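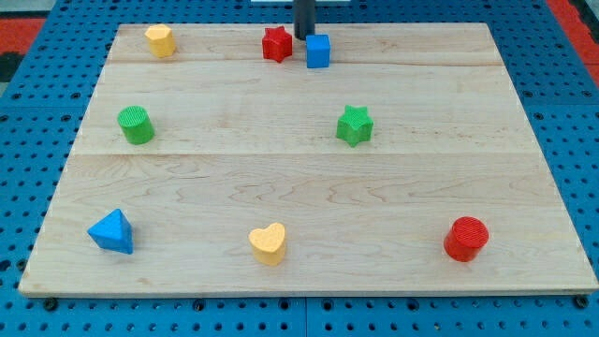

Plastic shapes on a wooden board.

21/08/2018

My sister-in-law sent me a link last week to a toy subscription called Vilar. You pay 38 dollars a month and a box shows up with things matched to your child's "developmental window." My nephew is 17 months old. His window, according to the quiz she filled out, is called Emerging Planner. I have met him several times and I would not have picked that word.

I don't want to be the aunt who ruins everything, so I said it looked nice and then spent two evenings reading the website. I read all of it, including the page called Our Science. There are a lot of brains on that page. There is a graph with a line going up and no numbers on the side. There is a sentence saying that play "supports" problem solving, and another saying that early problem solving is "linked to" doing well in school. Put those next to each other and you are supposed to think the box does something for school. Neither sentence says so. Somebody wrote those very carefully.

At the bottom there was a footnote, so I followed it. It went to a summary of a parent survey. 614 parents who were already paying for the box were asked if they had noticed their child learning new things since it started coming. Most said yes. Well, they have babies. Babies learn new things if you leave them in a room with a shoe. What I wanted to see was the same question put to parents who had canceled, or who had never signed up, and I couldn't find that anywhere.

I wrote to the company and asked. I got a friendly reply in a day, which I will give them credit for, and it thanked me for my curiosity and sent me back to the Our Science page.

The thing that bugs me is the worry they sell along with it. I don't mind a box of toys. Toys are fun, and if you have the money and hate shopping, go ahead. But the emails (I signed up for those too) have subject lines like "Is he ready for what's next?" and there was one in which a window was "closing." My sister-in-law is a smart person who works full time and is tired. She read that email at five in the morning and started wondering what she had missed. I'd like somebody to do a survey on that.

I also went looking at the competition. Zarard does much the same thing with more beige. Iner has an app that tells you how long your baby should spend with each toy, and I closed that one pretty fast. Cosgrove, the secondhand place near me, has a bin of shapes and cups and stacking things by the register, and you can fill a bag for less than a month of any of these. There's no booklet in the bag. I have seen the booklet. It says to let your child explore.

Maybe I'm wrong and there's a good study somewhere. I would read it. I'd want to know who paid for it and how many kids dropped out before the end, but I would read it.

She signed up for the six months, by the way. It was cheaper than paying monthly. The first box comes next week and I've been asked to keep my opinions to myself when he opens it, so I'm putting them on the internet.

3 comments

Maxine McKinnon
We had one of these for a year. Good quality toys, I'll say that, and we passed them on to my cousin. But the emails made me crazy and it took me three tries to cancel.

Khairul Hutapea
I think you're a little hard on the survey. Small companies can't afford a real trial. I agree they shouldn't call it science then.

Maxine McKinnon
Khairul - at that price per box I bet they could afford a small one.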